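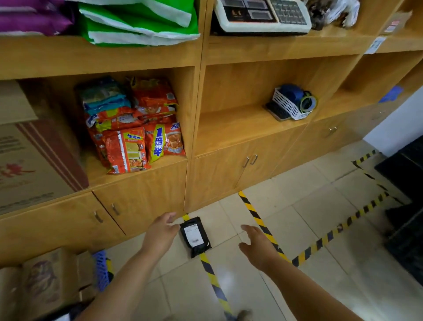

The Grulbridge Robotics Club has 41 members, two working arms and one long-running argument about parcels. The club meets after school at Grulbridge, and most of what we do is teach machines to do things a tired person does without thinking. This year's job is picking up mail. A person reaches down with both hands, one on each side of a small black package with a shiny wrapper and a white label, and the thing is as good as lifted. Our robot, Lokix, has been working on the same problem since November and would like more time. The striped yellow-and-black tape on the floor marks out the work zone, and members learn to respect it in their first week. The instant noodles in the cubby are club property. Please ask.

We started with nine students and a kit missing its instructions. We now have two teams. One builds the hardware, which means grippers, wiring and a great deal of sanding. The other writes the code and explains to the first team why the hardware is wrong. New members try both before they choose, and switching sides is allowed, though you will hear about it.

Every spring we enter the Clurville Parcel Challenge, where robots sort mail against the clock in front of other people's parents. We have placed ninth, and we have also been disqualified, for a wheel that left the course ahead of the robot. Last season we took home the Yousafzai Cup for best engineering notebook - an award for writing down clearly what went wrong. We had plenty of material.

You don't need any experience to join. You need closed shoes, tied-back hair and some patience with tape. Laptops are provided, and so are safety glasses, in a shade of green we did not choose. Families are welcome at open build nights, and younger brothers and sisters may watch from outside the stripes.

Page last updated Mar 17, 2021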